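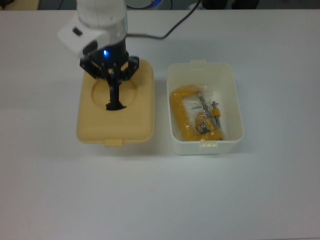

Ticket: till printer drops off network, Plesham shop
Opened: 2019-07-08
Priority: high (then medium, see notes)
Status: closed, watch

Reported: receipt printer on till 2 stops mid-shift. Till says "printer offline". Comes back if you switch it off and on, then goes again, sometimes an hour later, sometimes straight after lunch. Till 1 fine throughout. Staff writing receipts by hand in the meantime, customers not happy.

Log

09:10 Rang shop. Printer light is green when the fault is on, so it has power. Paper fine, lid shut. Asked them NOT to restart it next time, ring me first.

09:55 They restarted it. Asked again.

10:40 Caught it this time. Ping from back office PC: replies, then nothing for 40 seconds, then replies. Ping from till 2 the same. So not the till.

10:50 Swapped network cable for the spare in the drawer. No change. Spare has a broken clip so put the old one back.

11:15 Moved printer to another port on the switch. Looked good for half an hour then dropped. Not the port either.

12:05 Printed config page from printer. Address is set by hand, ends .40. Checked router: its handing out addresses from .20 upwards, so .40 is in the range it gives to anything that joins. Should have looked at this first.

12:20 Router list shows .40 given to a phone. Matches the lunch pattern, staff phones join the wifi when people come in for their break. Two things on one address, whichever shouts last wins.

12:30 Griffiths put the printers in last October, their sheet says router range starts at .100. Router was replaced by Tadard in spring and went back to default settings. Neither sheet mentions the other. Till 1 printer is on .12 which is why it never had the problem.

12:45 Fix: moved till 2 printer to .13, changed the address in the till settings to match. Test receipt ok. Test refund slip ok. Also changed router range to start at .100 so it agrees with the Griffiths sheet.

13:00 Card machine lost connection when router saved settings, came back by itself after some 4 minutes. Warn the shop before doing this elsewhere!!

14:30 Ping left running, 1,000 sent, none lost. Dropping to medium.

17:20 Shop says no drops all afternoon. Closing.

To do
- Same router went into the Zusau shop. Check range there before they ring us.
- Staff phones to go on guest wifi, password is on the wall in the office anyway
- New cable for the drawer, bin the one with the broken clip
- Update adress sheet, both printers

Reopen this one if it comes back, dont start a new ticket.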